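Fabric & Quilting > Washing and Care

Does a dye fixer really stop red fabric from bleeding, or am I buying colored hope in a bottle?

asked by slowbobbin

I'm piecing a throw, 70 inches square, in two fabrics only. One is a white solid I've used for years and have no worries about. The other is Conder solid in dark red, color number 1146. I bought it at the Birnport quilt show in March and it's already cut, so please don't tell me to pick a different red.

I cut first and tested second, which I know is backward. When I finally dropped a scrap in a glass of warm water, the water went pink within a minute or two. I poured it out, did it again, and it went pink again. A bit less the second time, maybe, but I may be telling myself that.

I asked at the shop I usually go to and got three different pieces of advice from two people.

The first was vinegar. My grandmother did vinegar, the lady at the register does vinegar, everybody's grandmother did vinegar. When I asked how it works I was told it "sets" the dye. When I asked what that means I was told it "locks it in."

The second was salt, either with the vinegar or in place of it, depending on who was talking.

The third was a bottle of stuff called Sutus, which they happened to have on the shelf and which costs more than the red fabric did. The label says it "bonds loose color permanently" and is "proven over 1000 washes." I would love to know who washed a quilt 1000 times. There's nothing on the label about what kind of dye it's for or what's in it. There is a picture of a daisy.

So what I want to know is whether any of these do anything, and if so, which one, and how would I tell? By "how would I tell" I mean something I can check at my own sink before I sew a couple hundred red squares next to white ones. I'm also not sure what to do with pieces that are already cut. If I prewash them now they'll fray into spaghetti and probably shrink, and then nothing matches.

I have a top loader and hot water. I don't mind doing something tedious if there's a reason behind it.

2 of 3 answers marked useful by the poster

posted by tubandline

You're right to be suspicious of the first two. I dye my own cotton, not for sale, just for me, and the vinegar thing drives me up the wall.

Vinegar is an acid. Acid is what you use with acid dyes, and acid dyes are for wool, silk and nylon. Your quilting cotton wasn't dyed with those. It was most likely done with a reactive dye, and reactive dyes hook onto cotton under alkaline conditions, which is the opposite of vinegar. Once the fabric has left the mill that reaction is over. Whatever was going to attach has attached. The pink in your glass is the dye that didn't, and it should have been washed out before the bolt was wrapped. Somebody skipped a rinse or kept it short. Putting it in vinegar doesn't restart anything. It makes the kitchen smell like pickles.

Salt is a half truth that got loose. Dyers do use salt. It goes in the dye bath to push dye out of the water and toward the cloth while the dyeing is going on. It doesn't glue anything down afterward. Where I think the salt story gets its reputation is that people soak the fabric in salt water, see that not much color comes out, and decide it worked. Well, sure. Salt encourages the dye to stay on the cloth while the salt is there. Then you wash the quilt in plain water and the dye comes out to say hello.

Same trouble with most of the "it worked for me" reports, by the way. People treat a red fabric that was never going to bleed, it doesn't bleed, and the vinegar gets the credit. Ask them if they kept an untreated piece to compare. I have asked this a lot and I'm still waiting for a yes.

Bottled fixers are a different case and I'd be a little more generous. There is a kind of fixative that does something. It carries a positive charge, a lot of dyes carry a negative one, and it ties up with the dye so that it doesn't move around as easily. On the cheaper sort of cotton dye, the direct kind, it makes a visible difference. On leftover reactive dye it can help some. The catch is that it can trap loose dye in the cloth that you'd be better off getting rid of, and I don't believe "permanently" for a second. I haven't used Sutus. If the label won't say what it is, you can't know if it's the useful kind. I'd write to the maker and ask what dye class it's meant for. If they answer with another daisy, you have your answer.

Now the test. Your glass of water was a good start but it tells you the wrong thing. It tells you dye comes off the red. What you care about is whether it goes onto the white and stays there. Those aren't the same, and plenty of fabrics turn the water pink and leave the white alone.

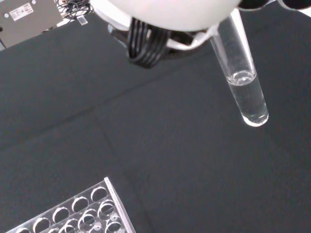
Clear glass test tube.

Take a scrap of the red and a scrap of your actual white, not some other white. Baste them together flat so they're touching. Put them in a clear glass or jar with hot water and a small squirt of the detergent you'll use on the finished quilt. Leave it 30 minutes, and give it a swirl now and then. Take the pair out, don't rinse, and lay it on a white paper towel still basted together until it's dry. That last part is the mean part. Dye moves while things sit damp, and that's where most quilts get ruined, in the hours after the washer stops when somebody forgot about them.

When it's dry, pull the basting and look at the white by a window next to a scrap of white that never got wet.

Run one pair with no treatment at all, one with the Sutus if you've already bought it, and one with vinegar if you want something to show the lady at the register. Same size scraps, same amount of water, same time. Label them, because you will not remember. If the treated pair and the plain pair look the same, save your money.

posted by hemlockroad

I've used vinegar on everything for years and never had a quilt bleed. I also throw in a color catcher sheet just to be safe. I think people overthink this. Cold water, gentle cycle, vinegar in the rinse, done. Red is always a gamble though so good luck!

reply from slowbobbin

Thank you, but do you know which one is doing the work, the vinegar or the sheet or the cold water?

reply from hemlockroad

No but I'm not going to stop doing any of them.

posted by ninepatchdoubter

Most of what tubandline says matches what I've seen, so I'll stick to the part that got skipped, the pieces you already cut.

Don't machine wash them. You can hand soak cut pieces if you're careful and patient. Lay them flat in a big dishpan, not packed in, with hot water from the tap and a little plain detergent. No wringing, no rubbing, just press them under. Lift them out flat, change the water, do it again. Keep going until the water stays clear, or until you're sick of it. Then roll them in an old towel and press them dry with the iron straight up and down. You'll get a few threads on the edges. They may come out slightly smaller than you cut them, so measure one piece before and after and do that first, as a trial, before you dunk the whole stack. If it shrinks enough to matter, trim your white to match and make a slightly smaller throw. I can't see a throw minding.

Or, and this is what I would do, leave the pieces alone, sew the top, quilt it, and deal with the bleeding in the first wash. People will tell you that's reckless. It's less reckless than it sounds if your basted test comes out clean with detergent and hot water. Loose dye in a lot of water with enough detergent tends to stay in the water. Trouble comes from too little water and from letting it sit.

So for the first wash use the bathtub or the top loader on its highest water level, hot, with detergent. Keep the quilt fully under. If the water turns dark, drain it and fill again. Don't walk off and leave it in a damp heap. If you see pink on the white at that point, do not dry it. Keep it wet and keep soaking it in fresh hot water and detergent. I've had pink patches come out of a Christmas runner on the second night of that, when I had already picked out which closet it was going to live in. I've also had one where they didn't come out all the way, so I won't promise you anything.

Color catcher sheets, for what they're worth: they do pick up dye. You can see it on them. What the colored sheet proves is that there was dye in the water. It doesn't prove your white would have caught it otherwise, and a clean sheet doesn't prove the fabric is safe for next time. I use them like a dipstick. If one comes out pink I wash again with another one.

About cold water. Everyone says cold, and cold does bring less dye off in one wash. It also means the loose dye is still in there waiting for the day somebody at your sister's house washes it warm. I'd sooner have it out while I'm standing there watching. For a quilt that's already finished and has never been tested, I'd be more timid than that.

One small disagreement with the above. I wouldn't buy the Sutus just to test it. I bought a bottle of something much like it at Tsegaye Fabrics a couple of years back, did the side by side, and my treated scrap was maybe a shade better than the plain one. A plain scrap that had gone through three hot soaks beat both of them. That's one red fabric and one bottle, so take it as that. But the soaks cost me detergent.

reply from slowbobbin

This is what I was after. I did the basted pairs last night, plain and vinegar only, since I'm not paying for the bottle. Both whites came out with a faint pink edge where the red scrap ended. I can't tell them apart and neither can anyone in my house, and I asked them without saying which was which.

Then I hot soaked one of the red scraps until the water stayed clear, which took four changes, and basted that to a new piece of white. This one dried white, as far as I can see by the window. I'm going to soak one cut square tonight and measure it before I decide about the rest.

reply from tubandline

Check it again in daylight before you do the stack. Pale pink hides under kitchen bulbs.

reply from hemlockroad

Did you use white vinegar or apple cider?

reply from slowbobbin

White.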